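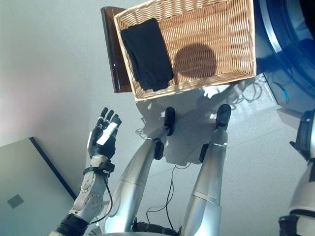
Corbeille à linge

La corbeille à linge, que l'on appelle aussi panier à linge ou, dans certaines familles, tout simplement « la manne », est un récipient ouvert ou muni d'un couvercle, destiné à recevoir les vêtements et le linge de maison entre deux étapes de leur entretien. On la rencontre dans la salle de bains, dans la buanderie, au pied du lit ou sur un palier, et il n'est guère de logement qui n'en possède au moins une, parfois héritée, souvent un peu déformée par les années, et presque toujours plus remplie qu'on ne le voudrait.

Dénomination

Le mot corbeille désigne à l'origine un ouvrage de vannerie sans anse ou à poignées basses, tandis que le panier se porte plutôt par une anse qui enjambe l'ouverture. L'usage courant ne s'embarrasse guère de cette distinction, et l'on parle volontiers de panier pour un objet qui n'a jamais eu d'anse. La manne, plus grande et plus profonde, servait au transport du linge mouillé vers le pré ou l'étendoir. Quant au coffre à linge, il est fermé, généralement haut, et reste à sa place.

Formes et matières

La forme la plus répandue pour le linge propre est la corbeille rectangulaire à parois évasées. L'évasement facilite l'empilement des corbeilles vides et permet de glisser les mains le long des piles pour les soulever sans les défaire, ce que l'on apprécie surtout les jours de grand repassage. Les modèles ronds ou ovales, plus anciens dans beaucoup de régions, se calent mieux contre la hanche – c'est ainsi que les portaient les lavandières, et c'est encore ainsi que l'on descend un escalier étroit avec une corbeille pleine.

L'osier demeure la matière de référence. Récolté en hiver, il est employé brut, avec son écorce, ou écorcé, auquel cas il prend des tons qui vont du crème au miel et qui foncent doucement à la lumière. Le rotin, le jonc et la jacinthe d'eau donnent des ouvrages plus souples, d'un toucher agréable, mais un peu plus sensibles à l'humidité. On trouve enfin des corbeilles en plastique moulé, en toile tendue sur une armature ou en fil métallique gainé.

Le bord mérite un mot à part, car c'est lui qui tient l'ensemble. Dans un travail soigné, les montants sont rabattus et tressés les uns dans les autres pour former un bourrelet plus épais que la paroi. Selon la vannière Zodwa Rampersad, dont le manuel Le Bord et le Fond est souvent consulté par les amateurs, une corbeille dont le bord est sain se répare toujours, alors qu'un bord rompu condamne bien vite le reste.

Usages

La corbeille basse et ouverte convient avant tout au linge plié : on y range les pièces à la sortie du séchage, on les porte dans la chambre, puis on les dépose dans l'armoire. Les vêtements longs, comme les pantalons, se plient en bandes et se couchent sur le côté. Les lainages se posent à plat et de préférence sur le dessus, et l'on garde les petites pièces ensemble dans un coin pour ne pas avoir à les chercher.

Beaucoup de foyers séparent le clair du foncé dès la corbeille. Le procédé a l'avantage d'éviter un tri de dernière minute, mais il demande de la place, et l'on voit souvent les deux corbeilles se rejoindre au bout de quelques semaines dans une aimable confusion.

Dans la buanderie, la corbeille se place volontiers à hauteur de taille, sur un petit meuble ou une tablette voisine de la machine, ce qui ménage le dos de ceux qui vident le tambour. Si le support est verni, un feutre ou un linge plié glissé dessous le protège des rayures.

Entretien

Une corbeille en osier se dépoussière à la brosse douce, en suivant le sens du tressage. Une fois l'an, on peut la laver à l'eau tiède légèrement savonneuse, la rincer sans la laisser tremper, puis la faire sécher à l'ombre dans un endroit aéré. Un osier trop sec craque et finit par se fendre : un peu d'eau vaporisée lui rend sa souplesse. Les brins qui dépassent se coupent au ras, avec un petit sécateur, faute de quoi ils accrochent les mailles fines et les collants. Une doublure en coton, nouée aux poignées, protège les étoffes délicates et se lave avec le reste.

Voir aussi

Vannerie
Buanderie
Pliage du linge
Coffre à linge

Dernière modification de cette page : 7 octobre 2026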